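Tema: ¿Mesa blanca en la cocina o mejor otra cosa?

ottilie_l
Lunes, 13 de septiembre de 2021
Buenas. Cambio la mesa y dudo entre blanca lisa o madera aceitada. La blanca de Pedach sale por 157 euros. Me preocupan las manchas de café y de cúrcuma.
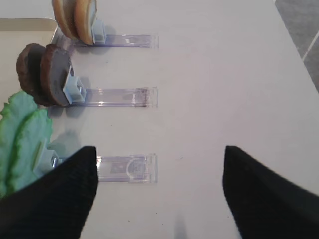 La madera me gusta más, pero hay que darle aceite y no soy constante.

kamlesh25
Blanca no. La cúrcuma deja cerco si no la limpias en el momento. Tuve una y en diciembre ya estaba amarilla junto al fogón.

Eftychia M.
No estoy de acuerdo. Depende del acabado. La mía lleva 13 años, paño húmedo y bicarbonato, y sigue bien. Lo que sí se nota es el brillo.

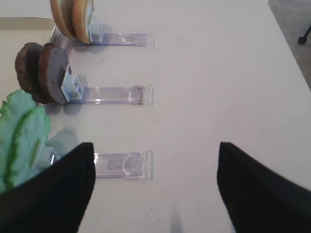 Superficie blanca con algo de reflejo, con soportes transparentes y pinzas azul claro.

kamlesh25
Bicarbonato en una brillante, mala idea. Raya.

Eftychia M.
En pasta y sin frotar, no me ha rayado nada.

bela_k
Pide una muestra y déjale cúrcuma una noche. En Darnlow las mandan gratis.

ottilie_l
Pido la muestra esta semana. ¿El canto también amarillea o solo el tablero?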